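4.2 Open-day sessions at the Mullosgate workshop

The second part of the study took place during an open day at the Mullosgate workshop in September. Visitors were invited to use the hand-held gripper that we had used in the laboratory sessions (Section 4.1), on the same kind of pick-and-place task, with only a short introduction. The aim was to see how people with no training handle the tool, and which parts of our written instructions they need before they can record a usable demonstration.

Over 40 visitors stopped at the station. Of these, 20 agreed to take part and signed the consent form. The others watched or asked questions, and we kept no data from them. Two members of the team were present at all times. One gave the introduction and reset the objects, and the other checked the recordings on a laptop and took notes. The introduction was read from a card. It covered how to hold the tool, how to open and close the fingers, and where to start and end each attempt. Participants could practice once before recording.

The task was to pick up a small wooden block, move it to a tray, and let go. Each participant was asked to begin with the fingers open and pointed at the table, hold still until told to go, and return to the same position at the end. We asked for two recordings per person. One participant chose to do a third, which we kept, giving 41 recordings in total.

Most questions at the station were about distance. Visitors who had watched someone else first tended to bring the fingers down close to the table and then slide them toward the block. Those who came to the task without watching more often approached from above and closed the fingers too early. Neither group had been told which approach to use. We had left this out of the card on purpose, as the laboratory participants had been given a preferred approach and we wanted to compare the two conditions.

The start position was harder to explain than we expected. Several visitors held the tool level, as they would a flashlight, and had to be asked to tip it down. After the first hour we taped a sketch of the position to the wall behind the station, and the spoken instruction was shortened to match it. Figure 3 shows the tool's view of the table with the fingers apart and nothing between them.
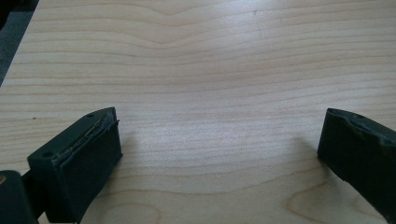 Figure 3. View from the hand-held gripper: open fingers over the wooden tabletop. Worn material is visible along the upper edges of both fingers.

Finger wear was not a variable in this study. The same pair of fingers was used for all open-day recordings, and any effect of their condition on grip is therefore shared by all participants. We did not measure grip force. Readers who wish to compare our drop rates with those from other tools should keep this in mind.

Recordings were reviewed the following week by two raters working separately. Each rater marked the start and end of the attempt, the first contact with the block, and any drops. Where the raters disagreed on first contact, they watched the recording again together and agreed on a single value. The results are given in Section 5, together with those from the laboratory sessions.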